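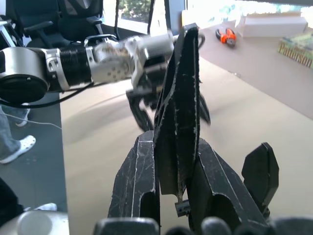
Nellden Television Awards Announces Ceremony Format, Eligibility Changes and Ticketing Terms

7/25/21

The Nellden Television Awards today published the production format, category rules and admission terms for its next ceremony, which will be held in January at the Garcia Theater. The program will be produced by Inura, which takes over live production under a multi-year agreement. The full rules document has been sent to all registered entrants and is available on request from the awards office.

The ceremony recognizes scripted, unscripted and documentary television made for regional and independent distribution. Entries for the coming cycle closed with 481 submissions accepted for review. Submissions that did not meet the technical delivery requirements were returned to the entrant with a list of faults and are not included in that figure.

Ceremony format

The ceremony will run as a single continuous program. In the previous format, craft categories were presented in a separate afternoon session and summarized in the evening broadcast by means of an edited package. That session has been discontinued. All categories will be presented from the main stage, in the same program, to the same audience.

To hold the overall running time, the following changes have been made to the order of show. Presenter introductions will be limited to one per pair of categories. Nominee clips will be cut to a fixed length and supplied by Inura from the submitted episode, so that entrants no longer prepare their own. Musical performances will be placed only at act breaks. The opening monologue has been retained but shortened.

Acceptance remarks will be timed from the moment the recipient reaches the microphone. The clock will not start when the name is read. This corrects a long-standing complaint from recipients seated in the rear sections, who under the earlier rule lost part of their allotted time in the aisle. A countdown display will be mounted below the main prompter, visible from the stage and out of the broadcast shot. Music will begin only after the display reaches zero.

"The timing rule is the change people have asked us for most often," said Asmaa Mansour, executive director of the Nellden Television Awards. "It adds a small amount of time to the program overall, and we have taken that time out of the presenter copy."

Categories and eligibility

The awards will be given in 12 categories. Two categories from the previous cycle, Best Short Comedy and Best Short Drama, have been merged into a single Best Short Series category. Episodes in the merged category are judged against one another regardless of tone. One new category, Best Sound for a Documentary Program, has been added.

A program is eligible if its first public showing fell within the eligibility period and if at least half of its episodes were available to viewers before that period closed. A series that straddles two periods may be entered in either one, but not in both. The choice is made by the entrant at the time of submission and cannot be changed after entries close.

Performers may be entered as lead or supporting in a given program, at the entrant's discretion, subject to review. The review panel may move a performer from one classification to the other if screen time in the submitted episode clearly does not match the classification claimed. Entrants are notified of any such move in writing and have the right to withdraw the entry and receive a refund of the fee.

Guest performers are now defined by number of episodes. A performer who appears in fewer than half of the episodes in a season is eligible as a guest. Billing in the credits is no longer considered. Archive footage and voice-only appearances do not count toward the episode total, except in animated programs, where voice work is treated as an appearance.

Host and presenter entries must include one complete, unedited episode. Compilation reels will not be accepted in this category. Reels remain acceptable as supporting material in the editing and title design categories.

Voting

Voting will take place in two rounds. In the first round, each member votes only in the categories that correspond to the member's own field, with the exception of the program categories, which are open to all members. In the second round, every member may vote in every category, on condition that the member has confirmed viewing all of the nominated material in that category. A member who has not confirmed viewing will find the ballot for that category closed.

Screening and balloting will be carried out on Fleker, the online system used for member screenings in the last cycle. Fleker will now record completed viewing per title and pass that record directly to the ballot. Members who view material by other means, including at a theatrical screening, may file a signed statement to the same effect. The statement must reach the awards office before second-round voting closes.

The membership eligible to vote stands at 1,058. Members who did not cast a ballot in either of the last two cycles have been moved to non-voting status and may apply to be restored by writing to the membership desk. Restoration is not automatic, and applications received after first-round ballots are issued will be held for the following cycle.

First-round ballots are ranked. Second-round ballots are not: members select a single nominee, and the nominee with the most votes receives the award. In the event of an exact tie, both nominees receive it. No runoff is held, and vote totals are not published.

Broadcast production

Inura will produce the program using its own camera, sound and graphics crews. Direction, lighting and stage management will also be handled by Inura. The awards office retains approval over category order, presenter selection and the wording of all on-screen text.

Three changes to the broadcast will be apparent to regular viewers. Nominee names will remain on screen for the full length of each clip. Craft nominees will be shown in their seats, in the same manner as performers. The remembrance segment will be presented without live camera cutaways to the audience, so that every name appears full screen for an equal length of time.

Captions will be prepared live and corrected for the repeat showing. An audio description track will be available for the first time on both the live program and the repeat. Stations carrying the program must pass both services through without alteration. Technical specifications for receiving stations will be issued by Inura in a separate document.

The red carpet program will be produced as a stand-alone half hour and is not part of the ceremony. Stations may take one, both or neither. Arrivals will be interviewed at two fixed positions along the carpet, one for broadcast and one for press. Nominees are under no obligation to stop at either position. Interviewers at the broadcast position have been asked to put at least one question to each nominee concerning the nominated work.

"Inura has produced live music and stage events for broadcast for many years, and it knows the Garcia Theater well," Mansour said. "Camera positions have already been agreed with the house, and the seating plan was drawn up around them."

Seating and admission

Nominees receive one seat and may buy one additional seat. Programs nominated in the series categories receive a block of seats to be distributed by the producer of record. Blocks may be reduced but not enlarged. Names must be supplied for all seats in a block, and seats for which no name has been supplied by the deadline will be released for general sale.

A total of 111 seats in the upper balcony has been set aside for public sale. Public tickets are issued in the name of the purchaser, are limited to two per order, and may not be resold. A ticket that cannot be used may be returned to the box office for a full refund until one week before the ceremony, and for a partial refund after that.

Doors will close at the start of the broadcast. Persons arriving late will be admitted at act breaks only. Seat fillers will be assigned by Inura and will wear numbered badges inside the jacket or bag. Guests returning to their seats during an act should wait in the rear aisle for a page to walk them down.

Formal dress is required on the main floor and requested in the balcony. Phones may be carried but must be silenced, and photography from the seats is not permitted during the program. The after-party is open to nominees, presenters and their guests. It is not included in the public ticket.

Health and safety requirements for attendance will follow the rules in force at the venue on the date of the ceremony and will be sent to ticket holders with their entry instructions. If the ceremony is held without a public audience, all public tickets will be refunded in full, fees included.

Press accreditation

Applications for press credentials will open when nominations are announced. Outlets may apply for carpet access, the press room, or both. Credentials are issued to named individuals and are not transferable. The press room will carry a clean feed of the program with a separate sound line. Recipients will be brought to the press room after leaving the stage - usually within one act - and transcripts of their remarks will be distributed the same evening.

About the Nellden Television Awards

The Nellden Television Awards honors achievement in regional and independent television. Winners are chosen by a voting membership drawn from the production, performance and craft fields.

Press contact: Press Desk, Nellden Television Awards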